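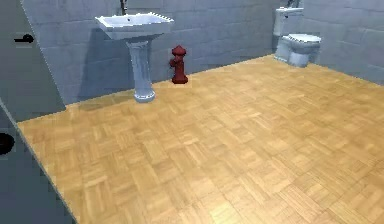 Call for Participants: Household Chores Study, Likamgate

Rizk is looking for 60 adults who clean, cook or tidy for a living, or who do most of it at home. We want to know whether machines can do this work yet, and we need people who know what a finished job looks like.

You will watch recorded attempts at chores in simulated rooms and score each one. Set the cup down near the back of the table. Pick up the small item next to it. Move across a bathroom floor without hitting the sink. Some attempts are good. Many are not, and we need to know which ones you would accept from a paid worker.

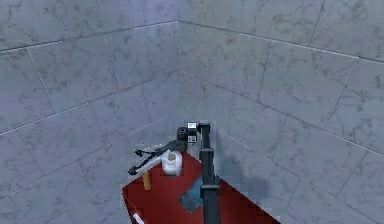
Each attempt gets a score from 1 to 5, plus a short note. "Too slow" is a useful note. So is "I would have moved the other thing first." There are 1032 attempts in the full set — you will see only a share of them.

Who can apply
Anyone 18 or over who reads English well. No technical background needed. People with experience in hotels, care homes, kitchens or stockrooms are especially welcome.

Where and when
All sessions take place at the Floscombe building in Likamgate. Sessions run through November and last two hours, with a break. You may sign up for more than one. 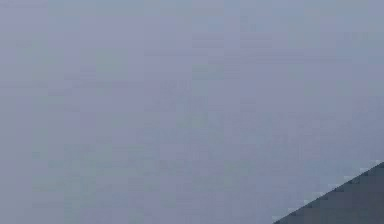 Pay is $28 per hour, paid by check or bank transfer after each session. Parking is free. Bring reading glasses if you use them. Some clips come from a camera mounted close to the work and show very little. Score those "cannot tell" and move on.

To apply, fill out the Fetov form at the front desk or ask for a copy by mail. Current Rizk employees may not take part.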